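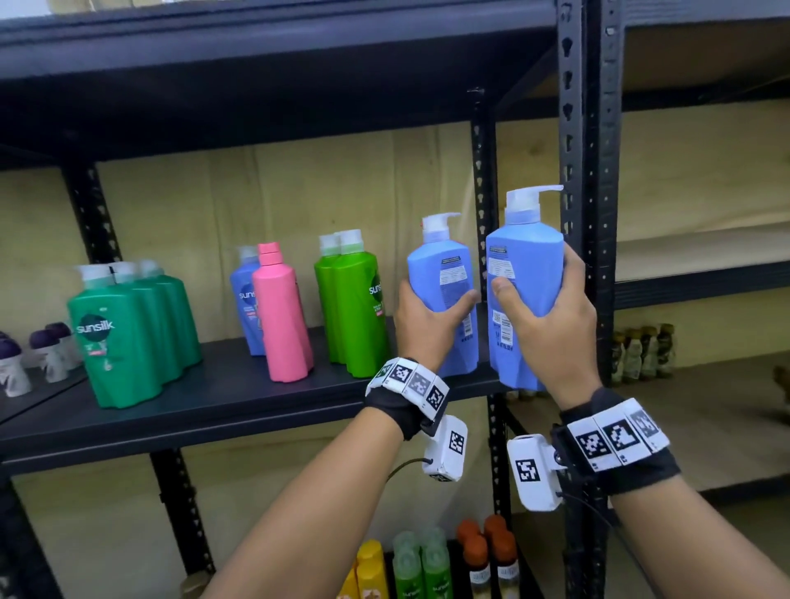
Figure 1. Pump bottles of shampoo at the metal shelving, back labels facing forward.

Fikari Toiletries Store: progress report to the Fornard Fund
Reporting period: second period, to 12 Jan 2018
Grant purpose: storage, sorting and carton packing of donated and purchased personal care goods
Status: on schedule, one item deferred

1. Scope of this report

The report covers the shelving fit-out, the labelling and placement rules, carton packing for outward supply to the Ursu and Prurnska sites, and the stock register. Expenditure is reported separately on the Fund's acquittal form. Work on the delivery vehicle is outside this grant.

2. Shelving

Slotted angle shelving has been erected along the long wall of the store. Uprights are black with keyhole perforations, which allows shelf height to be changed without drilling. Shelf heights have been reset once since assembly. The first setting left too little clearance above pump bottles, and the pump heads caught the underside of the shelf above when stock was drawn forward. The clearance over the pump bottle bay has been increased and the shelf below it lowered to compensate.

Feet have been levelled with packers. The floor falls slightly toward the door and the end bay needed more packing than the rest. All bays are fixed to the wall at the top rail. Fixings will be rechecked in May, together with the shelf clips, some of which were tight to seat and may have deformed.

Rated shelf load has been marked on the end upright of each bay. Liquids are the heaviest class held and are kept at waist height or lower where space permits. Paper goods and dry items go on the upper shelves.

3. Placement and labelling

The first placement rule was that every bottle stood brand side out. This suited selection by eye but slowed the register check, as the barcode and ingredients panel are on the back of most lines and each bottle had to be turned by hand. The rule was changed during the period. Bottles are now checked with the back label forward, two at a time where the size permits, and are then set down on the shelf in their final orientation.

Small barcodes remain a source of error. On shampoo and conditioner the code is often printed low on a curved or angled face, next to dense text, and the scanner will sometimes return nothing on the first pass. The present instruction is:

Hold the bottle by the body, not by the pump.
Present the code square to the scanner.
After two failed reads, key the number manually and mark the line with M in the register.
Do not apply a store sticker over the printed code.

Bottles with pump dispensers are held in their own bay. Pumps received unlocked are turned to the locked position before shelving. Where the lock is faulty the bottle is bagged and held upright, and is issued over the counter only.

4. Carton packing

Outward goods are packed in single-wall corrugated cartons reused from inward deliveries. Cartons with crushed corners or wet staining are rejected. Flaps are folded fully outward during packing so that the opening is clear, and the carton is packed on the floor beside the shelving. The packing bench included in the original application has been deferred (see section 7).
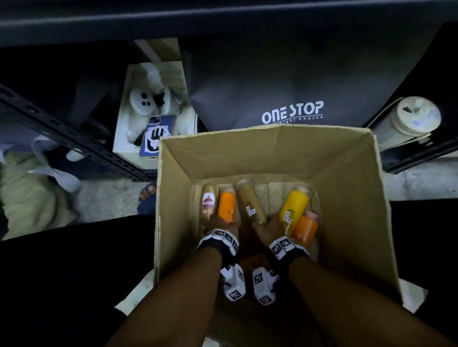

Figure 2. Packing a carton of mixed bottles, flaps folded out, beside the shelving.

Mixed cartons are harder to pack than single-line cartons. Bottles of differing height and section do not support one another, and when the carton is part full they lean to one side. A leaning bottle is acceptable while packing is in progress but not at closure. The revised packing sequence is tall bottles first, against the far wall of the carton, followed by shorter bottles in front, then void fill. Caps are checked for tightness as each bottle goes in. Barcodes are turned upward or outward where the shape of the bottle allows, so that a carton can be spot-checked at the receiving site without being emptied.

The Ursu site has asked that shampoo and conditioner not be separated into different cartons, as recipients there take them as pairs. The Prurnska site has asked for the opposite. Both requests have been adopted and the packing sheet now carries a site code at the top left.

Leakage was reported in 2 cartons during the period. One was traced to a loose flip cap. The cause of the other was not established. Both cartons had been packed under the earlier sequence. Void fill has been changed from shredded paper to flattened card, which does not mat when it takes up liquid and is easier to remove.

5. Output

Cartons dispatched to Ursu: 18
Cartons dispatched to Prurnska: 14
Items entered in the register since the grant began: 1,000

The item figure is a running total and includes stock entered before the barcode rule was changed. Lines entered under the old rule are being rechecked as they come forward for packing. No separate stocktake is proposed for them.

6. Housekeeping

The floor area in front of the shelving is used for packing, and small items tend to collect at its margins. Bags, cloths and personal items are to be moved clear before a carton is sealed. A hook rail for bags is to be fitted at the end bay. The present floor mat is retained, as it reduces fatigue when working at floor level and stops cartons sliding.

Covered footwear is recommended in the store and will be made a written requirement once cartons of liquids are being shifted by trolley.

7. Variations and items outstanding

Packing bench: deferred. The quoted bench was too deep for the aisle once the shelving was fixed. A narrower fold-down model is being priced. The amount allocated is unspent and remains in the equipment line.

Register software: export to spreadsheet truncates product names. Workaround in use. Supplier notified.

Shelf edge labels: printed for liquids, not yet for dry goods. The adhesive type first supplied lifted from the powder-coated edge and a magnetic holder is on trial.

Trolley: ordered, not yet received.

The Fund's approval is sought to carry the bench allocation into the next period. The next report will include the results of the May fixing check and the magnetic holder trial.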